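January 27, 2022

Equipment list for the spring order. Sixten Vik wants it before the Brevby budget closes, so prices first and arguments later.

Hand-held grippers: Eltadar quotes 2946 for a pair, 18 weeks out. Sedamano is cheaper but won't sell spare jaws separately, and jaws are what we go through. Leaning Eltadar. If the order slips past next week we won't have them by the end of May.

Jaw pads: Eide has molded ones, 90 per set. Put down 3 sets. We have been using tape, which costs almost nothing per roll but frays and has to be redone. Check that the Eide pads fit the jaws we already own before anyone signs. Ask for a drawing. 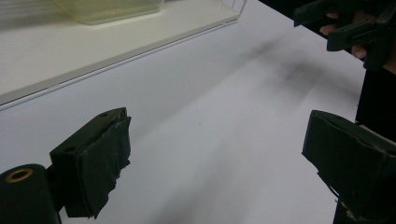 Bushings and cables go under consumables, same line as last year. No second table for now.

Still open: whether shipping comes out of our budget or Brevby's. Sixten is asking. Also need Eltadar to put the spare jaw price in writing, since I only have it from a phone call.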